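Research News: Sorting Study at Stuva Tests a Second Viewpoint

The Manipulation Group at the Stuva Institute has completed the first phase of its study on household sorting with two-armed robots. The work is led by Dr. Chepkoech Massawe and is carried out jointly with Arkbridge, which contributed the training software.

The study asks how a robot should decide where an object belongs when the objects are small, mixed in kind and placed close together. Kitchen tools, chargers and fruit are set out on a tray, and the robot is to move each one to the correct basket. Earlier systems developed by the group relied on a single overhead view. These systems chose the correct basket in most cases, but often released the object too early or struck the rim.

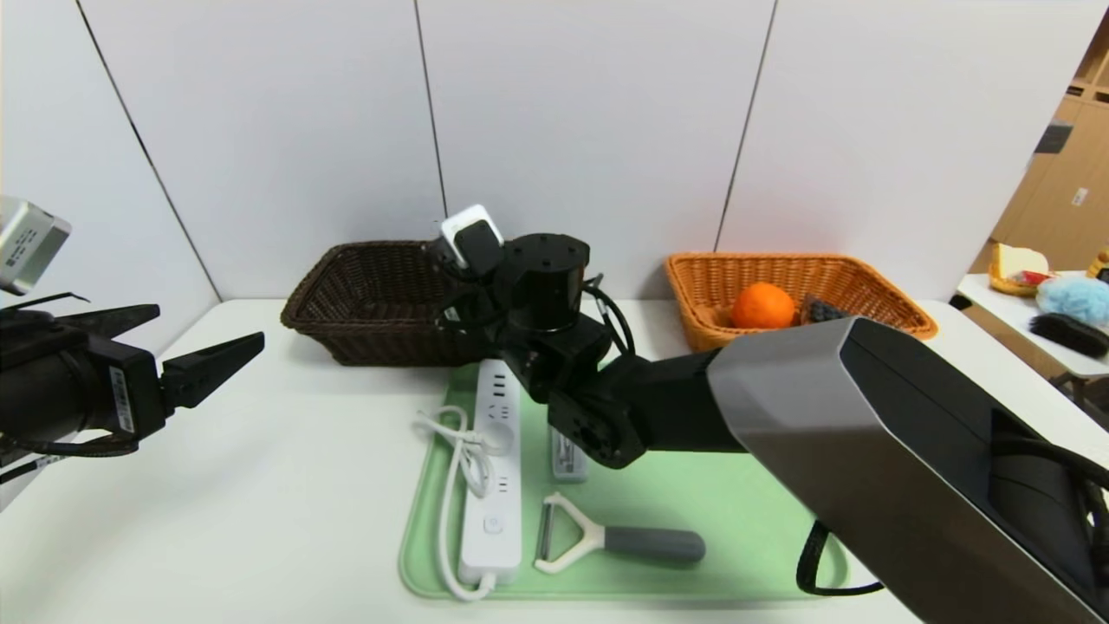 The right arm holds a white power adapter at the rim of the dark brown basket.

The new method, developed by Danylo Symonenko and Paavo Saarinen, divides each transfer into 2 stages. In the first, a wide view is used to select the object and its destination. In the second, control passes to a view from the gripper itself, and the robot corrects its path over the last 25 centimeters before release. The handover between stages is learned from human demonstrations - no fixed distance is written into the program.

In the trials reported in March, the two-stage method placed 92 percent of objects in the intended basket without contact with the rim. Power adapters and other compact items gave the most reliable results. Items with long cords remain difficult, as the cord may catch on neighboring objects when the arm lifts.

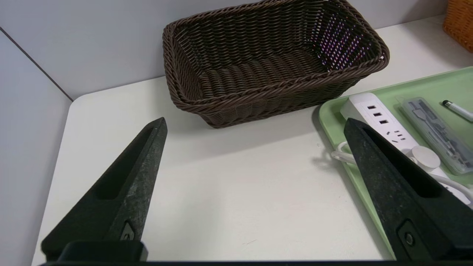 Mr. Saarinen noted that the close view also has limits. When a held object is large, it can hide the basket opening at the moment the robot needs to see it. The group is now testing whether the second arm can supply the missing view during release.

A technical report by Dr. Massawe, Mr. Symonenko and Mr. Saarinen is available from the institute library on request. Members who wish to attend a laboratory demonstration should write to Lutz Ruppert in the research office, stating their department and the number of guests.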